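Garkcombe Community Kitchen
Tableware and Serving Group – Minutes of the June meeting

Present: seven members. Apologies: two.

1. Minutes of the last meeting
Agreed with one correction. The Grinska order was for side plates, not soup bowls.

2. The tan plates
The group is delighted with these! Everyone who has handled them likes the speckled finish and the black rim, and several members said food looks better on them than on the old white ones. We now own 328, nearly enough for both dining rooms. The Bremby room will switch over first.

It was agreed to go with one plate to a tray, set in the middle, for all table service.

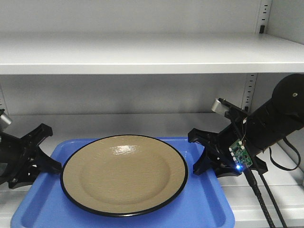 Tan plate on a blue tray, lower shelf of the white unit.

3. Trays
The blue trays are a big hit as well – bright, easy to spot across the room, and the raised edge is a real help to anyone carrying gravy. Pesonen has quoted $3318 for the full set, including delivery. The group voted to accept and would like them in place before the fall suppers start.

Stacks in the pantry are to be no higher than the second hook.

4. Shelving
Members are very happy with the white metal shelving. The slotted uprights mean the shelves can go wherever we want them, and there was a lively talk on spacing. A tray with its plate should have clear room under the shelf above, so that people can get both hands to it. Upper shelves are for light items only. Pitchers stay on the cart for now.
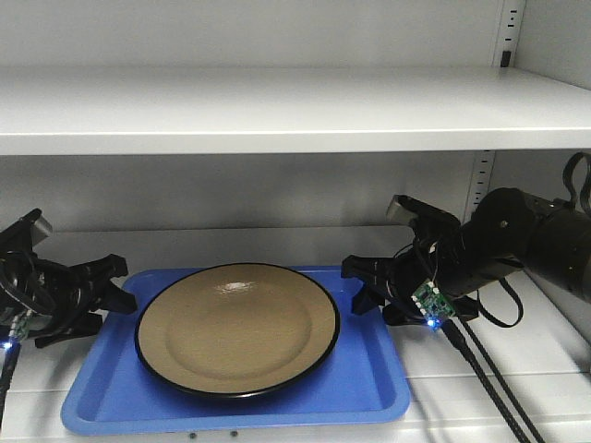

A note from the Bremby room was read out, asking whether the plates could be kept apart from the trays between meals, as their servers prefer to carry a pile of plates to the counter and load the trays there. The group thought this well worth trying and gave Bremby a free hand for 3 weeks.

5. Other business
Tray liners: paper ones slide, cloth ones need washing. Samples of a rubber mesh to be brought next time.
Two chipped white bowls to be thrown out.

Meeting closed at 8:40 p.m. Next meeting in July, same room.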